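Small things, big table

Clear the top first. All of it. Then put back one small round thing, the sort with a zigzag rim, and stop there for a bit.

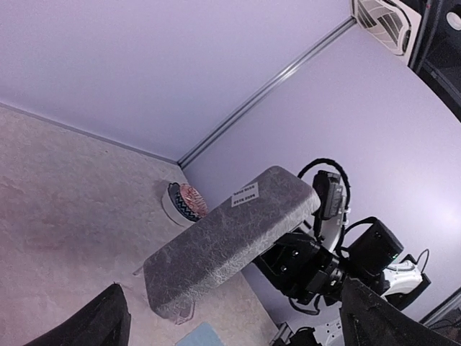 How much should stay out on a table overnight?
Whatever you'll reach for before breakfast, and teh rest goes in a drawer.

Pale stone-look tops forgive crumbs. They don't forgive clutter. Keep one half bare, bunch the rest to the side. 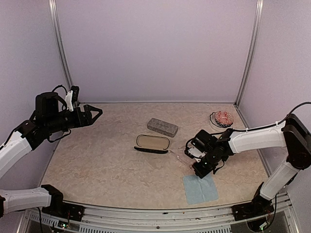 Trays next. Pillier does a plain one, 15 inches, fits most shelves at Clumbridge. Felt feet extra.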